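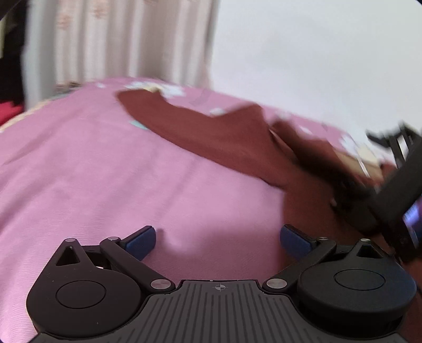 Hurkwood Community Choir is looking for 20 new singers

Do you sing in the car? In the shower? Under your breath at the grocery store? Then please come and sing with us! We're a mixed-voice choir with no auditions, and we have room in every section for the fall season (tenors, we would be especially happy to see you).

We rehearse on Monday evenings from 7:00 to 9:00 in the upstairs hall at 1122 Fostden Street. The first open rehearsal is 9/23/24, and you can try two rehearsals for free before you decide. Come in by the side door, since the front one gets locked at six.

What we're singing

Karabo Naidoo, our director, has picked a program of winter songs in four languages, including a gorgeous lullaby that we started learning in August and can't stop humming. There are also a couple of old folk tunes in new arrangements by our pianist, Mbali Coetzee, who has given the altos the melody for once! We learn by ear as well as from the page, so you don't have to read music. Practice tracks for each part go out by email after every rehearsal.

The hall is an old building and takes a while to warm up, so bring a layer.

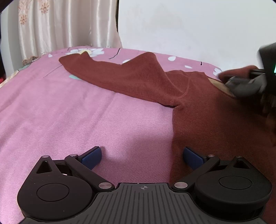
Sweater weather: a good knit is right for the upstairs hall.

What we ask of you

Come to most rehearsals, and let your section leader know if you'll miss one. Be free for the winter concert at the Nikolaidis Theater and for the dress rehearsal the night before. Concert dress is anything black with one bright thing (scarf, socks, earrings, whatever you like).

Dues are $60 for the season. If that's a stretch, tell Karabo and pay what you can, no forms and no questions. Music folders are included. You need to be 16 or older, and under-18s need a note from a parent.

How to join

Call 555-1416 and leave your name and the part you think you sing, or just write "no idea" on the sign-in sheet at the door and we'll find your part together. Parking is free behind the building after 6:30, and the number 2 bus stops across the street.

We'd love to hear you!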